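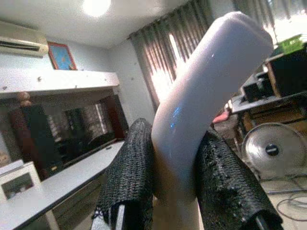 A smooth white tube, gripped at its base between two mesh-covered fingers.

Can a robot do the dishes yet?

I have been asking this of anyone who might know for the better part of a year, partly for work and partly (I may as well own up) because I have a sink at home that fills itself the moment I turn my back. The answer I get most often is a kindly "sort of", and I have come to think that "sort of" deserves a proper look.

We have been promised a mechanical home help for so long that it feels rude to bring it up. My grandmother had a magazine with one on the cover, carrying a tea tray. She kept it in the drawer with the string. What she got in the end was a twin-tub, and then an automatic, and she thought the automatic was quite marvel enough, thank you.

The odd thing, when you spend time with people who build these machines, is how little they talk about brains and how very much they talk about fingers. Take the pair at the top of this page, with their coarse, bumpy black covering, which put me in mind of a winter sock. Picking up something glossy and rounded is the sort of thing you and I do while thinking about lunch. We squeeze a little, feel it start to go, squeeze a little more, and never notice that we've done it. A machine with two fingers has to get that squeeze right with a good deal less to go on, and if it pinches in the wrong place, the far end of whatever it has hold of will swing about and knock over the milk.

Then there is the room. Factories have had robot arms for decades, and very good they are too, but a factory is arranged to suit them. A home has curtains with the sun coming through in stripes, cables coiled on the floor, a basket put up on a high shelf and forgotten. Brasteck, a small firm that has been at this for 8 years, told me they had stopped tidying up before their trials, as the machine did beautifully in a tidy room and went to pieces when someone left a cardigan out.

I went to see their kitchen trials on 21st May, a lovely bright morning and therefore, I was told, a rather poor one for robots, who do not care for glare any more than the rest of us. The job was to clear a draining rack of 11 things and put them where they belonged. I had a cup of tea and watched. It took over two hours, with four items left behind at the end and a wooden spoon put away in the bread bin with what I can only call great care. I've lived with people who did worse!

Shop floors are further along. Zondano, who make fittings for bathrooms, have an arm that lifts parts from a tray and sets them down for packing, and it does this all day without complaint so long as the parts arrive the right way up. When they don't, it waits, and someone wanders over and gives the tray a shake. The workers at the Rerholm plant have grown fond of it, in the way one does of a slow colleague, and the shaking of the tray has become a recognised part of the job.

Laundry is harder still. The Rimkutė project has been working on nothing but towels and pillowcases, and they are cheerful about it, but a fitted sheet, they admitted, is some way off. I told them it was some way off for me as well, and we had a nice talk about corners.

So would I have one? I'd have one to fetch and carry, I think, and to pick the socks up off the landing, provided it could manage the stairs, and I'm told I shouldn't hold my breath about the stairs. The washing up I shall keep for the time being. I drove home from Brasteck with the windows down, still thinking about that wooden spoon, and found the sink full again.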